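Club and Group Leaders Help > Programs and Events > Record books

Do project records have to be finished before achievement day, or before the club year closes?

Posted by Radoslava Zeman
January 29, 2022

I took over as head leader of a small 4-H club in Drerkthorpe last fall. We have beef, foods and woodworking, plus a handful of Cloverbuds. The leader before me moved away and left me two binders and a box of ribbons, and the binders don't agree with each other on this.

One says record books are due at achievement day. The other says they are due when the club year closes, and gives a later date with no explanation. I had been telling families the later one. Then a parent in the beef project said her older son lost his completion certificate a few years ago when he handed his book in after achievement day, and now I'm worried I've told everyone wrong.

A few details that may matter:

Our achievement day is in April this year, earlier than usual, because the Halás hall is booked for the rest of spring.

The beef members won't have their sale figures by then. One girl has 719 written down as her calf's starting weight in pounds and obviously can't fill in the finish weight yet.

The woodworking members will be done in time. Foods might be, if we get one more kitchen night in.

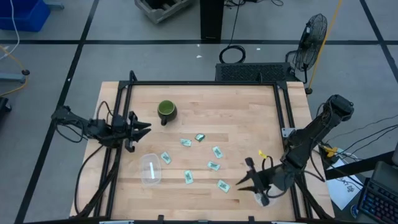 I'd also like to know whether a member can hand in a partial book at achievement day and the rest afterward. We keep the books on paper. I've had two families ask about using Fliter, the online record program, and I don't want to switch halfway through the year unless there's a good reason to.

Last thing. The club pays a completion award out of its own account, and there's $476 set aside for it. If I'm supposed to know who has completed before achievement day, I need to get the cheques signed by two people, and one of them is away until spring.

Tags: record books, achievement day, deadlines, new leaders

3 replies

prairie_leader_deb

There are two deadlines and people mix them up all the time. Your binders are probably both right.

The first is the judging deadline. If a member wants their book judged, or wants it on display at achievement day, it has to be in by whatever date your club or district sets. Ours is one week ahead so the judges can take the books home. A book that comes in after that doesn't get judged, but it can still count toward completion.

The second is the completion deadline. That one is tied to the end of the club year and it's the one that decides whether the member gets credit for the project. Your district office will have it in writing. Ask for it by email so you have something to put in the binder for the next person.

What probably happened to the older boy is that his club treated the two as one date. Clubs are allowed to be stricter than the district in some areas, if it was voted on and is in the minutes. Look through the minutes from the fall meetings. If there's no motion about it, I would go by the district date.

On the beef books, an April achievement day is awkward but it can be handled. We have members fill in everything to the end of the previous month: feed, weights, vet costs, the story so far. The judge marks what is there. The sale page and the profit and loss page stay blank with a note at the top saying the sale hasn't been held. After the sale the member finishes those pages and the project leader initials them. Your girl with the calf at 719 can put in her weigh-day numbers as she gets them and leave the finish weight.

Tell the judges ahead of time. We forgot one year and half the beef books came back with marks off for missing pages — it took a lot of phone calls to sort out.

For the money, I wouldn't tie the award to achievement day at all. Give out the certificates and ribbons then, and do the cheques at the first meeting in the fall, when you know who finished. That also solves the problem of the signature.

Firnusance

Ours are always due at achievement day, no exceptions. If you let one person be late then everybody will be. Kids have the whole year to do it.

Also don't use Fliter, we tried it and lost the photos.

coulee_road_4H

I agree with most of what Deb wrote. I'd add a couple of things from the paperwork side, as I've been our club's record book person for a while.

Write the dates on the front of the books. We put a label on the inside cover with the judging date, the completion date and the name of the leader who takes the finished book. Families lose emails and handouts. They don't usually lose the book, or if they do there's a bigger problem.

Do a book check well before April. It doesn't need to be long. We set aside the last part of a regular meeting, and the project leaders sit down with each member and look for empty pages. The younger ones often have all the work done and nothing written. For foods, the recipes tend to be in there but the cost column isn't. For woodworking, the common gap is the list of materials, and members forget to write down lumber they were given. It should still go in, with a fair value beside it.

On switching to online records, I'd wait until the new club year. Everything already on paper would have to be typed in again, and the page totals don't always carry over the way they do in the paper book. Firnusance mentioned losing photos. We had a similar thing, and in our case it was one very large upload that failed. Smaller files were fine. If a family is really keen, let them keep both for the rest of this year and hand in the paper one.

Partial books: yes in our district, but the member has to sign the page saying it's incomplete and give a date. Ask whether yours has a form for it. Some do, some just want a note.

One more on the award. Check how the motion was worded. Ours says each member who completes gets an equal share, and if yours is the same you can't work out the amount until the last book is in. If it's a fixed amount per member, you could have the cheques made out earlier and held.

Radoslava Zeman

Thank you all. I went back through the fall minutes and there is no motion about a club deadline, so I've emailed the district office for their date. I did find the award motion, and it is an equal share, so the cheques will have to wait until fall anyway.

We'll do a book check at the next meeting. I'll phone the two families about Fliter and ask them to stay on paper for now.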